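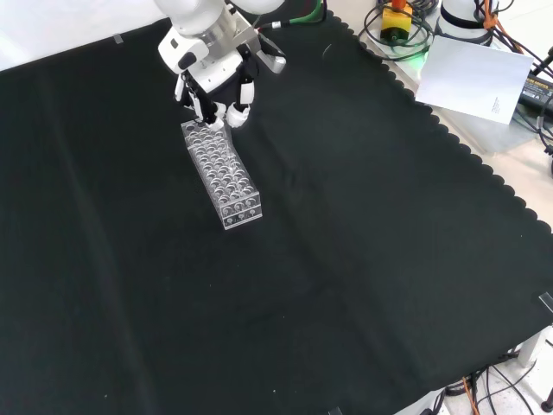
Black fabric: keeping it black, getting the fluff off

Quick notes, mostly learned the hard way. Add your own in the comments.

Washing
Inside out, cold, short cycle. Do darks on their own, and I mean properly on their own, one grey towel in there and you'll be picking lint till September. Half the detergent the box says. Liquid not powder, powder leaves those chalky streaks along the folds. Got streaks already? Rinse again, cup of white vinegar in the drum, no soap.

Drying
Shade. Always shade. Our line at Nendcombe gets full sun from 11 and a black tablecloth went brown along the fold in 4 washes. Peg by the hem. Bring it in a touch damp if your going to iron.

Ironing
Wrong side, medium, with a pressing cloth (old hanky is fine). Shiny patches come from a hot iron straight on the face. Steam and a soft clothes brush sometimes lifts them. Sometimes not.

Lint and pet hair
Damp rubber glove, wipe one direction. Beats the sticky rollers. Packing tape round your hand if you're desperate and guests are at the door. Velvet: brush only, no tape.

Slippery cloths on a smooth table
Bit of clear tape at the edges, small peices, peel it off the same night or it goes gummy. Longer term get the rubbery non-slip mesh, cut it smaller than the cloth so it doesnt show. The Jukmont roll I've got is 54 cm wide, two strips does our kitchen table.

Candle wax
Let it go hard. Ice in a bag if you're impatient. Flick off what you can with a butter knife, then brown paper top and bottom, warm iron, keep moving to clean paper. Wash after.

Faded past saving
Dye it. Works on cotton and linen, polyester needs its own dye and more heat. Colour in an old pot, never one you cook with. Or cut it up for shoe polishing rags.

Storing
Roll, don't fold. Cardboard tube from the fabric shop in Gerbridge, they give them away if you ask.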